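16 May 2019
Equipment wish list, second pass

Ottmar Stüber wants a number from me before the money for next year gets carved up, so I'm writing this out while I still remember what I was thinking. The short version is that we need finger pads, a second set of batteries and somewhere sensible to put the trash sorting work. The long version is below and wanders a bit, sorry.

First the pads. Right now every hand-held gripper we own is on its original pair, and the peel and fruit net runs ask a lot of them. A peel gives you a curved, slick thing to hang on to, and the foam net just squashes until you aren't sure how much of it you've got.

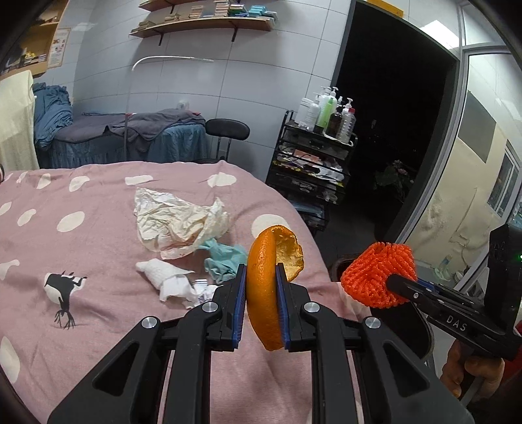 Altgate Manipulation Group – Equipment & Planning

I got a quote from Lamrani for ribbed pads, 61 dollars a pair, and they'll do the blue if we ask. Miyuki Tsuchiya thinks we should order 13 pairs and be done with it for the year. I'd been going to ask for fewer, but she's the one who ends up changing them, so 13 it is. That comes to 793 dollars before shipping! Not terrible. Ottmar, if you're reading this, please don't round it down.

Batteries: still waiting on Lustasia. They answered my first email very fast and my second one not at all (the second one had the actual question in it, whether the chargers are included). I'll call them.

Then the arm. I know, I know. We all want the Porko arm, me included, and I've now read the brochure more times than is healthy. But the lead time is 11 weeks, and the price doesn't include a mount, a controller cabinet or anybody to install it. My feeling is we put it down as a line for the year after and spend this year's money on the hand-held side, where we already know what we're short of. Miyuki disagrees! She'd rather get the order in now and live with the old pads. We went back and forth on it over lunch and left it there.

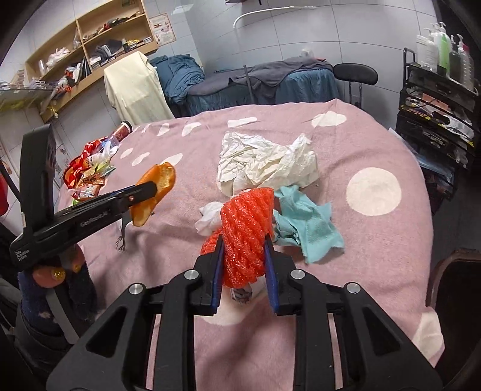
Props are the part of the budget I always forget, and they're cheap enough that I feel silly writing a line for them. I'd like to have a proper stock all the same, sorted by how they behave in the fingers. The foam net folded over and pinched upright is one kind of problem, and the creased white paper lying behind it is another, same with the teal cloth and that little printed wrapper. Peel we can keep getting from lunch. For everything else I've put down 131 dollars, which should cover nets, wipes, tissue and a few storage boxes with lids that close.

Things I haven't priced yet:
Liner bags for the bin
Wrist straps, two sizes
A floor lamp
Spare pivot bolts (ask Lamrani whether they sell them singly)

So pads plus props is 924 dollars, with batteries and shipping still open. I'll send Ottmar the sheet once Lustasia picks up the phone. Miyuki, add your case for the arm under mine and sign it so he knows which of us to argue with.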